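Bin Arm Build – FAQ
Goderent shared workshop, back bay. Last edit 2018-11-28
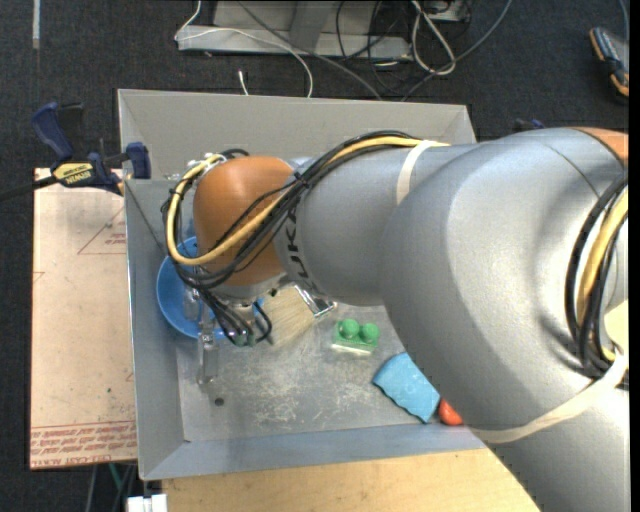 Same questions keep coming in so putting the answers in one spot. If yours isn't in the list, leave a note on the board by the door or ask Tove Baldursdóttir. She did most of the wiring.

What is this thing supposed to do?
Pick stuff out of a bin and put it somewhere else. Household junk, toys, brushes, bowls. Mixed on purpose. Code name is Pestholm, you'll see it on the folders and on the shared drive.

Where did the arm come from?
Bought used, from a Stankevičius clearance lot. Came with controller and pendant, no gripper, no manual. We found a manual later for a slightly different model. Close enough for most things, not for the brake release. Ask before touching the brake release.

Is it safe to stand next to?
Not when it's powered. It's a big arm, much bigger than you need for a paintbrush. Speed is capped in the controller and the cap stays on. One person on the pendant, everybody else outside the tape. No exceptions for "just grabbing" something out of the bin.

Why a metal bin? Won't the fingers scratch it?
Yes, it's scratched to bits. Doesn't matter. Sloped sides mean things slide back toward the middle, so fewer items get stuck in corners. We had a plastic tote first and it flexed every time the arm pushed down. Threw off the heights.

How is the bin held down?
Clamps. The Irwin bar clamp on the edge is a workshop one, so please don't walk off with it mid session. We tried bolting the bin but then had to unbolt it to clean. Clamp is faster. Check it's tight before you start, then check again after a hard bump.

Do I need to re-measure if the bin gets moved?
Yes. Even a little. Run the touch-off routine, takes 6 minutes if you know it. Write the new offsets in the log, don't just leave them in the controller.

What's with all the cable on the outside of the arm?
Gripper lines. There's no room inside for them, we looked. They run along the forearm and over the wrist in one bundle, strapped down. Leave slack at the wrist. Seriously. First version was pulled neat and tight and it lasted two days before a connector let go. Ugly loop is correct.

Can I use zip ties instead of the straps?
No. They bite into the jacket when the joint turns. Wide soft straps only. Spare ones in the drawer marked Druvow (old label, ignore it).

Which way can the wrist turn?
Stay inside the soft limits. Past those the bundle winds up. If you see the loop getting smaller – stop, back it off the way it came, don't try to finish the move.

What objects can I add?
Anything that's light, not sharp, not leaking, and that you don't mind getting squashed. Bowls are good. Soft bristle brushes are good and surprisingly hard for it. Chunky toy blocks are the easy ones, start with those. No glass. No batteries. Nothing borrowed from the kitchen plese.

How many picks have you done?
Past 200 logged picks since June. More that never made it in the log becuase someone forgot to hit save.

How often does it miss?
Depends on the object. Flat things are the worst, fingers skate right over the top. Blocks are mostly fine. Haven't got a good number per object yet so don't quote one.

What did it cost?
Arm was the big part. The rest is scrap, clamps, and parts people already had. Tove has the receipts if you're planning your own and want the real breakdown.

Can I use the acrylic next to the bin?
It's for guards. Take offcuts from the rack, leave full pieces alone, and keep the printed film on until you've finished cutting.

Floor cables – can I move them?
Unplug nothing. Shift them with your foot if you must but don't coil them up, one of them feeds the controller and it trips the whole cell. To do: proper cable cover, about 7 feet of it.

Can I bring my kid?
To watch, yes, outside the tape.

When are you there?
Most evenings after dinner. If the bay light is on, knock and wait for the arm to stop.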